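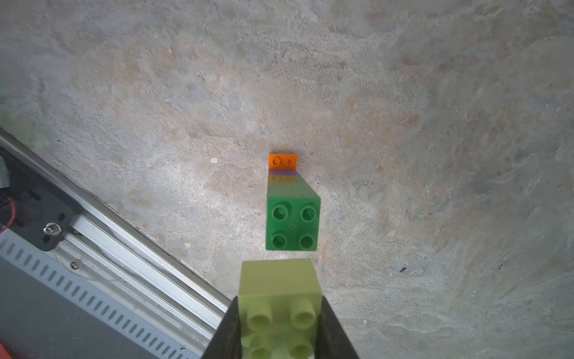 Areti Zacharopoulos had been teaching people for a good many years before she began teaching robots, and she says the two jobs are more alike than you might think. She used to train new starters on the packing line at Pliltex. These days she spends her mornings in the workshop at Brimham, steering an arm through the same small jobs over and over, so that a computer can learn from the way she does them.

"My mother still thinks I play with toys all day," she says, laughing, "and when it's bricks I can't really argue with her!"

Bricks are her favourite, as it happens. The task is to pick one up in the gripper and press it on to a stack, and it sounds like nothing at all until you try it from the other side of a bench, with a pair of handles and a small screen showing you the view from the wrist. I had a go myself after our first cup of tea and knocked over everything within reach.

"Everyone does that," Areti told me kindly. "You push with your shoulder, because that's what you'd do at home. But your fingers aren't there to tell you when it's lined up, so you've got to look. You look at the studs, you come in slowly, you stop just short, and then you look again."

The team has set itself a target of 2000 demonstrations of the stacking task, and had got as far as 478 when I visited in April. Wiroj Phromma, who looks after the recordings, would rather have a slow, tidy one than 3 quick ones, though he admits that he doesn't throw all the clumsy ones away. If Areti comes in crooked and then puts it right, he keeps it, and gives it a label of its own.

"A person who only ever saw it go perfectly wouldn't know what to do on a bad day," he says. "I want the robot to have seen Areti get out of trouble."

They do have another method, which is to take hold of the arm and guide it through the movement by hand. Areti likes it for big, sweeping jobs such as wiping down a table, but for bricks she goes back to the handles every time. With her own hands on the arm, she says, she leans on it without meaning to, and she can't help peering at the real thing when she ought to be using the wrist view.

I asked whether she ever gets bored, and she thought about it for quite a while, turning her mug round on the bench. "Some afternoons, yes, a bit. So I stop, and I do my emails, and I come back to it. If I'm bored I get sloppy, and then it learns sloppy from me."

She had another batch to get through before lunch, and was already reaching for the handles as I found my coat.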